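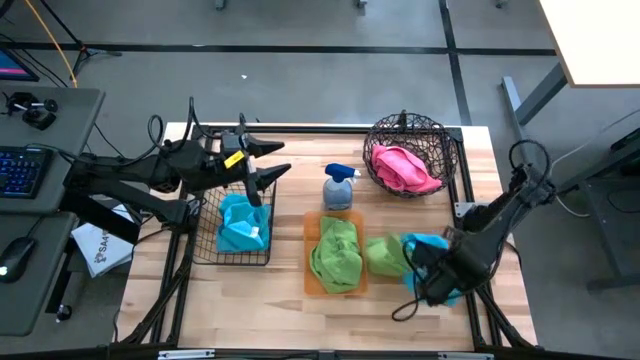 Putztücher, zwei Drahtkörbe und die Sprühflasche auf dem Holztisch

Häufige Fragen rund um Tücher, Körbe und Sprühflaschen

Seit ich bei Plendier über meinen Putzkram schreibe, landen immer wieder dieselben Fragen in meinem Postfach. Ich hab sie endlich mal gesammelt und beantworte sie so, wie ich es bei mir zu Hause mache (andere machen es anders und haben auch saubere Fenster!).

Wofür nimmst du welche Farbe?
Rosa ist bei mir fürs Bad, Hellblau für Glas und Spiegel, Grün für die Küche und Türkis für Staub. Das hab ich mir irgendwann so ausgedacht und dabei ist es geblieben. Wichtig ist nur, dass alle im Haushalt dieselbe Einteilung kennen, sonst wischt garantiert jemand mit dem Badtuch über den Esstisch – schon erlebt, brauche ich nicht nochmal.

Warum Drahtkörbe und keine Kisten?
Im Drahtkorb kommt überall Luft dran, und ich sehe von der Seite, was drin liegt. Meine alte Kiste mit Deckel hat nach zwei Wochen gemuffelt, obwohl ich geschworen hätte, dass alles trocken war. Ein runder Korb ist nett für einzelne Tücher, der eckige passt besser ins Regal.

Faltest du die Tücher?
Die frischen ja, einmal längs und einmal quer. Alles, was ich am selben Tag nochmal brauche, werfe ich einfach so in den Korb. Für das perfekte Stapeln bin ich zu ungeduldig.

Wie viele Tücher brauche ich denn überhaupt?
Ich komme mit 4 Stück pro Farbe gut hin, bei etwa 100 Quadratmetern und einer Waschmaschine, die sowieso dauernd läuft. Wer nur alle zwei Wochen wäscht, nimmt lieber 6.

Was kommt in die Sprühflasche?
Wasser und ein Spritzer Allzweckreiniger, ich nehme seit Jahren den von Judar. Bitte beschriften! Und keine Reste von verschiedenen Mitteln zusammenkippen, das kann richtig gefährlich werden. Wenn der Sprühkopf klemmt, lege ich ihn über Nacht in warmes Wasser.

Wie wäschst du Mikrofaser?
Bei 60 Grad, nach Farben sortiert und ohne Weichspüler. Der setzt die Fasern zu, und dann schmiert das Tuch nur noch. Die von Skellance sind bei mir seit fünf Jahren im Einsatz, die Ränder fransen langsam aus, aber putzen tun sie noch prima.

Kann das nasse Tuch direkt auf den Holztisch?
Lieber nicht über Nacht. Ich stelle mir beim Putzen ein flaches Tablett hin, da kommt alles Feuchte drauf und lässt sich hinterher in einem Rutsch wegtragen.
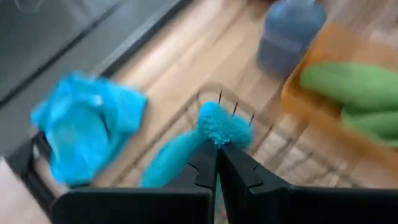 Wie bekomme ich Staub aus den Ecken vom Drahtkorb?
Am besten mit einem trockenen Pinsel oder einer kleinen Bürste, und zwar bevor der Korb nass wird. Danach einmal mit Spülwasser abwaschen und gut abtrocknen, vor allem da, wo sich die Drähte kreuzen.

Wann wirfst du ein Tuch weg?
Wenn es nach dem Waschen noch riecht oder Fusseln hinterlässt. Vorher darf es noch eine Runde bei den Fahrrädern drehen – und dann ist wirklich Schluss.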